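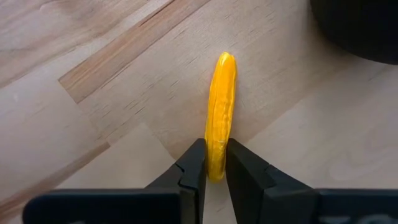 **Objects and Households, week 9: Play food and the tidy table**

Notes to go with the lecture. Read them with the Giraldo chapter open, and read the Giraldo chapter with a pencil in your hand, as I disagree with a fair bit of it.

## 1. What play food is supposed to teach

The usual claim goes like this. Give a small child a bumpy yellow squash made of something glossy, a strawberry, a pepper, and the child learns the names of vegetables, learns to sort, learns to like vegetables, and learns to put things away afterwards. Four claims, and the catalogues run them together as if they were one.

They need to be pulled apart.

- **Names.** Plausible. Any labelled object will do this, and so will a picture book.
- **Sorting.** Plausible, but see section 2.
- **Liking.** I have never seen good evidence. Marisol Giraldo says familiarity "carries over to the plate" and gives a single kindergarten in Skitthorpe as support, observed over 16 mornings. The children there were also growing real peas in the yard, a detail you'll find in a footnote.
- **Putting away.** The weakest of the lot. Putting toys in a basket teaches a child where that basket is.

## 2. Colour is a poor guide

A great deal of sorting material asks for grouping by colour. With play food this goes wrong quickly. Capsicums come in orange as well as green. A green thing with ridges may be a pepper, or the maker may have meant a mango, and the child has no way to tell. A strawberry is red with a green top and a squash may be yellow with a green stem, so what do you do with two-coloured things? 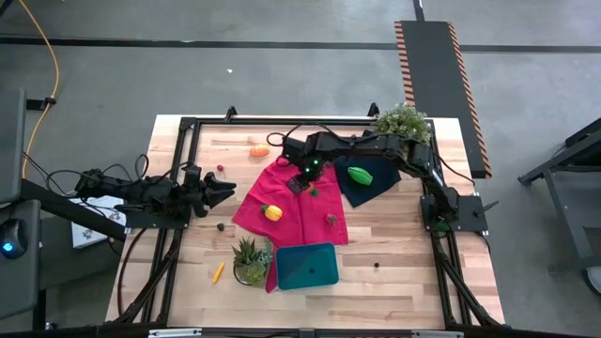 The cloth adds another problem. Most of the set tasks start on a coloured ground, often red or navy, on the theory that this defines the "play area". Look at how it works in practice. A red strawberry on a pinkish-red cloth is harder to pick out than an orange capsicum on bare wood. Anything small and green on navy asks more of the eye than the same thing on a pale tabletop. If the cloth is crumpled, the folds make little walls and pockets, and small items sit in them. Wiroj Saengthong raised this in a short reply to Giraldo in March and I think he was right, although he then spoiled it by recommending the Drisach mat, which he helped design.

Points to argue in the tutorial:

1. Does a cloth mark out a space for a child, or only for the adult who laid it?
2. If two cloths overlap, which one is a thing "on"? Ilze Bite treats the top cloth as the answer. I'd want to hear why.
3. Is a ball play food? (Kalniņš sells one in a fruit tub and calls it a tomato.)

## 3. Tidying as the "real" lesson

Liis Petrauskas's worksheet splits clearing a table into stages: lift the objects off, deal with the cloth, return the objects. It is neat on paper. Her version assumes the cloth gets folded, corners to corners, and that folding is a skill passed on by watching.

My doubts:

- Folding a cloth with things still on it is what most people try first, children and adults both. The worksheet marks this as an error. If you are carrying everything to the same basket, picking up the cloth as a bundle is quicker and I can't see what is lost.
- "Folded" is never defined. One corner hanging over and pointing down: folded, or half done? Petrauskas's scorers had to decide for themselves and she doesn't report how often they agreed.
- A plant pot or other heavy thing left on a trailing bit of cloth changes the whole order of the job. You have to notice it first. Noticing isn't one of her stages, and I would put it ahead of all the others.

The Clodent survey claims 400 households. Before you quote it, check how they were found. They filled in a card that came with a storage box, so they had already bought a storage box.

## 4. For the tutorial

Bring 2 cloths of different colours and a few small household things, play food if you have it. We will lay a table badly on purpose and write down what each person does first, with no talking. Please don't read the Petrauskas stages again beforehand.

Written piece, one page: pick one of the four claims in section 1 and say what you would need to see before you believed it. "More research" won't get marks. Say who would be watched, for how long, and what would change your mind – I'm happy to be argued out of my view on liking.

Ieva Venckus has the reading copies. The Bite article has a page missing in the scan, so use the paper one.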